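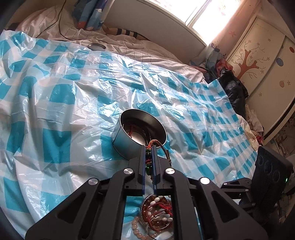

Green bead and braided cord, with the tin behind.

Print | E-mail

Speaker notes – Shukla across three games
Agustina Figueroa
17 Jan 2023

Opening. Say who I am and how I got into the Brorura games. I started with the second one, on a rental copy with no manual, and picked Shukla because she was next to the cursor. Keep this under a minute.

Slide 2. Quick show of hands: who has played any of the three? Who has played only Piststead? If most of the room has played only Piststead, skip slide 3 and come back to it if there is time.

Slide 3. The series in short. Brorura is a one-on-one weapons fighter. There are three games: Brorura, Brorura II and Brorura: Piststead. Shukla is missing from the first. Her teacher is in it, and he uses the short staff and most of the moves she later gets. When the second game came out he was gone and she had his slot.

Slide 4. What she kept. The low sweep into the rising strike is the same input and the same speed. The parry stance is the same, except that she can walk forward in it and he couldn't. Play the clip twice. The second time, point out the feet.

Slide 5. What was new. She has two throws that leave her facing away from the opponent, and a set of moves that only work from there. People at the time called her a copy, and I think they stopped at the first page of the move list. The back-turned game is where she is her own character.

Pause for water here. The next part is long.

Slide 6. Story mode. She leaves the Rekthorpe monastery to look for her teacher and finds he has given up fighting. In the second game there are two endings, depending on whether you press a button during the last scene. Most players never saw the second one, as there is no prompt on screen. In it she breaks the staff and walks home. Piststead treats that ending as what happened, so she starts the third game with a new staff made from the two halves. Mention the metal band in the middle.

Slide 7. Numbers. Her full combo in the second game does 30 damage. In Piststead the same combo does 24. That is the change people complain about most. What they leave out is that her recovery got faster, so she gets to try it more often. I don't think she came out weaker overall, but she is harder to win with if you only know the one combo.
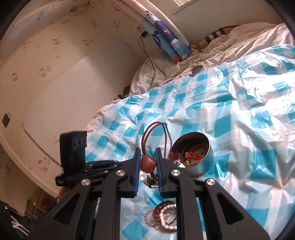 Can you still unlock her second costume in Piststead?
Win 400 matches with her in any mode, including against the computer, and it opens in the wardrobe menu.

Slide 8. The costume. Gray coat, no hood. It was drawn for the second game and dropped. Show the art book page, then the in-game version. The sleeves are shorter in the game so the hands are easier to read.

Slide 9. Playing her today. Go slowly and leave the inputs on the screen. Start with the sweep. Then the forward walk in parry stance. Then one throw and one follow-up from back-turned, no more than that. Anyone who wants the rest can have the handout.

If the console is working, play one round here against someone from the front row. If not, go to the recorded match. The good part starts at the second round – don't show the first.

Questions. Likely ones: will she be in a fourth game (I don't know), why was the teacher cut (he comes back as a hidden opponent in Piststead, stage eight), which version to buy. For the last one, say Piststead unless they care about the story, in which case start with the second.

Handouts are by the door. Next talk in the series is in May.

Print | E-mail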